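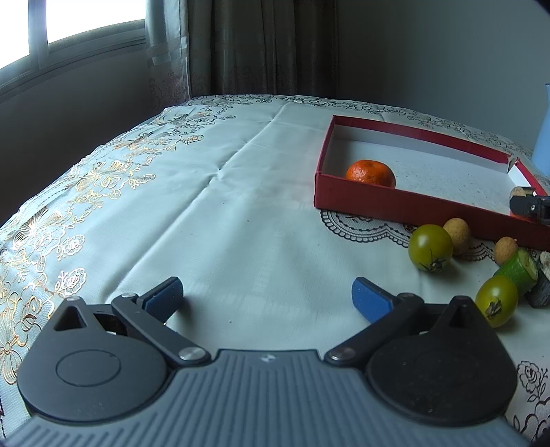 Gray ribbed base plate and black linkage arms, from behind.

Plallescombe Shared Well Association
Minutes of the regular meeting, December 2024

Present: Kofi Atinga (chair), Korkor Dogbe (minutes), four other members. Quorum met.

1. Prior minutes
The August minutes were approved with one correction. Under item 3, "booster pump" should read "pressure tank."

2. Meter readings
K. Dogbe read the meter totals into the record. The Mirmont Lane branch used 348 gallons during the overnight test, with all house valves reported shut. Members agreed that the loss is on the association side of the branch valve. The upper branch showed no flow over the same period.

3. Repair quotes
Two quotes were received. Floline would expose and replace the full run from the branch valve to the last curb stop. Acheampong Plumbing would locate the leak first and replace only the failed section, with any further digging billed by the hour. K. Atinga noted that the pipe is original and that two joints on it have already been clamped. Floline's quote includes backfill but leaves out paving.

Motion to accept the Floline quote, paving to be bid separately. Carried, four in favor, one opposed, one abstaining.

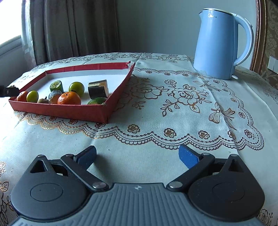

Will the upper branch lose water during the work?
Only while the branch valve is being changed. Floline expects that shutoff to last five hours, and written notice will go to every house on both branches.

4. Pressure tank
Air charge was checked and found low. K. Atinga will recharge the tank and log the cut-in and cut-out pressures at the pump house.

5. Winter access
The pump house key is now in the lock box. The code is unchanged. Members on the upper branch asked that the access path be kept clear of parked trailers. Agreed.

Adjourned.

Minutes recorded by K. Dogbe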